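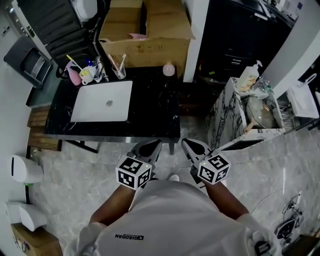 Washroom, black and white vanity top and sink.

8 March 2026

Limescale trial, week 3. Tap water at the Ekley building came out at 34 on Lucienne's strips again, same as January, so I've stopped testing it daily.

Citric acid, 40 g to the litre, left on the test tiles overnight. Tile A came clean apart from one corner. Tile B still has a ring. Vinegar was slower on both and the smell hung about until lunch.

Do not use either on marble. Tried a drop of the citric on the offcut from Marquez and it left a dull spot in under a minute. Virgilio thinks it can be polished out with tin oxide. He can have the offcut on Tuesday.

Weighed the kettle element before and after: 589 g, then 3 g less. Scale needs checking, it drifted when I leaned on the bench.

To do:
- order more strips (Jonalyn has the account login)
- pH-neutral soap for the stone samples
- ask Rodel where the long tile brush went

Left tile B soaking in a fresh batch, lid on.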